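Notebook, Parcel Induction Cell
Project Norska, Pruma site
12 Feb 2023
Log entry 3617

Purpose of entry: to record the handling and safety rules as they stand following the review of the draft operating standard, and to note the items that remain open before the April audit. Staff working at the cell are expected to read this entry before their next session and to initial the sheet at the door.

1. Reach and standby. While one hand is working in the tote, the other is to be kept open and clear of the belt surface. The draft from Zoltitz allowed the idle hand to rest on the conveyor side frame. The review did not accept this. Contact with the frame gives a false reading on the wrist force check, and two sessions had to be restarted for that reason. The wording has been changed to "held above the frame, no contact."

2. Tote placement. The tote goes on the table to the side of the scanning station away from the conveyor. It may sit at a slight angle, provided that the hand can enter over the rim without touching the column. Operators have been squaring it up by hand between cycles with the arms enabled. This is to stop. If the tote must be moved, pause the cell first, confirm the pause at the panel, then move it.
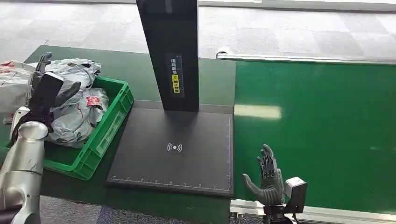 3. Soft parcels. Polybags and mailers are to be taken one at a time. The grip must close on the body of the parcel and never on a label. Where the label faces down after pickup, the parcel is turned over before it is set on the base plate. A second attempt at the same parcel is permitted. After a second failed attempt the parcel is set aside and written up as an exception. We had been allowing unlimited retries, and the exception count was too low to be of any use.

4. Base plate. Nothing is to be stored on the plate, including tools, pens and spare labels. Wipe with a dry cloth at the start of each session. The printed scale must stay legible; report wear to Essien and do not mark over it.

5. Entry to the cell. No person reaches over the table or the belt while either arm is enabled. The restart delay after a pause is now 20 seconds, up from 14. Some staff have asked for the shorter value to be restored for test runs. The request is declined for the present and may be raised again with supporting records.

Open items:
Floor marking for the operator boundary. Adhesive tape lifts from the carpet tile. Essien to propose another method.
Overhead lighting produces glare on the belt. Check whether this affects the head camera when parcels are placed near the station.
Clause on cable inspection at the wrist. Present text says "regularly." Needs an interval.
Zoltitz to reissue the draft with the changes to rules 1 and 3. Old copies at the bench to be removed once received.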